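Home Tickets Guides Status Log in

Stock import drops kitchenware rows
Status: closed
3 min read

Problem
We moved our second-hand shop list from Atico to Clandine on Thursday. The export file has 1,186 rows. The import finishes with a green tick, but 284 rows are missing from the shop afterwards and no error is shown. Furniture came across complete. Nearly all the missing rows are in Kitchen and Table.

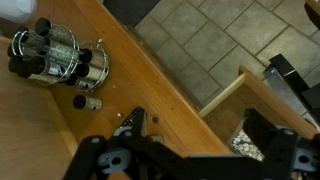

Tried so far:
- ran the import again with the same file, same result
- saved the file again as plain CSV with UTF-8 ticked
- switched to a different browser
- removed the price column and put it back

I also sorted the export by date added, in case only old stock was affected. It made no difference. Row 765 is missing, and the rows on either side of it are fine – both were added on the same afternoon.

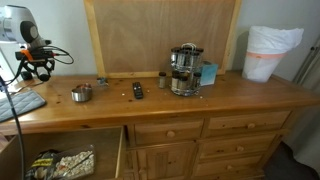

Pine dresser top with a small steel measuring cup.

Next I cut the file down to ten rows, five that work and five that don't. The five bad ones still vanish, so file size is not the cause. All five have long descriptions. I shortened one to a single line and it imported first time.
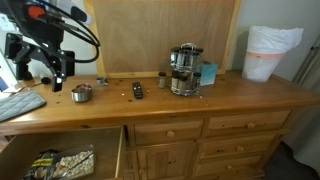
Chidiac replied that Clandine takes 300 characters in the short description field and skips any row that goes over, and that the skipped rows are written to a log under Settings, Transfers, Past runs. The log has to be switched on before the import starts. Ours was off.

I switched it on and ran the full file. The log lists the same 284 rows, each marked "short_desc too long". Our Atico template pasted the care notes into that field for kitchen items, which explains the pattern. 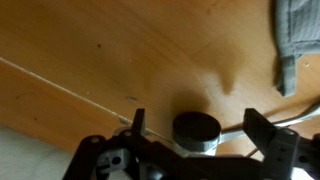

Fix
1. In the Atico export screen, map care notes to Long description.
2. Export again under a new file name. Clandine ignores a file name it has already seen that day.
3. Turn on the transfer log.
4. Import with "update existing" ticked, otherwise you get duplicates.

All rows are now in. Two had to be edited by hand as they contained a stray quote mark. Prices checked against the Wavomley branch list and they match.

Still open: the green tick appears even when rows are skipped. Raised as a separate request.

Contact support | © Chidiac | Back to top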